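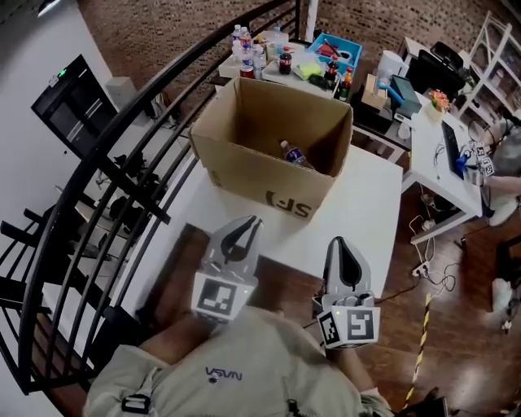
Why do people put a bottle into a shipping box at an angle, when there is enough space to lay it flat?
Mostly out of habit. The hand lets go of the bottle at the first wall it meets, and few packers correct the position afterwards unless a second item must go in.

3.2 Packing of mixed household goods

The goods for this part of the study were ordinary things from a small shop: drinks, sauces and packets of dry food. We kept them on a table behind the packing place, so that the packer had to look up, choose, and bring each item over the box. Figure 2 shows one packing place with a bottle already in the carton. The bottle has a blue label and leans on the inner wall. The flaps of the carton are folded inward, and we asked all packers to keep them like this during the filling.

Some of the goods stand on white trays. In an earlier plan (Vương and Ma) all goods were placed directly on the table, but then the packers spent much time to search between tall and short bottles. With trays, the water bottles stay together and the small sauce bottles do not hide behind them. We did not give any rule about which tray must be used first.

The full set has 303 packed cartons. Each packer filled 40 cartons or fewer, with a pause after every 6. The order lists were taken from the Girkis shop list, which has about 3,000 lines, and we removed everything made of glass. An order could contain only one drink, or a drink together with sauces and packets.

We looked at two questions. The first is where the first item comes to rest. The second is whether the packer moves it again when the next item comes. For single-item orders the first item was usually left as it fell. For mixed orders the packers often pushed the bottle to the long side of the carton with the back of a packet, and then used the same packet to hold it there. Cao called this habit "closing the door", and we keep her name for it in Section 4.

Figure 2. Packing place with open carton, and the goods table behind it.

A weak point is that the carton size was the same for every order. Coste (personal communication) believes that a narrower carton would remove most of the leaning, and we plan to test this in October.

Last updated: 9/7/20
Shares 6 · Comments 3

Gun-woo Ahn
Did you try the test with half-full bottles? In our store they roll much more.

Mỹ Cao
Not in this part. All bottles were full and closed.

Jérémie Coste
Please give the inside size of the carton in the next version, I could not find it in the text.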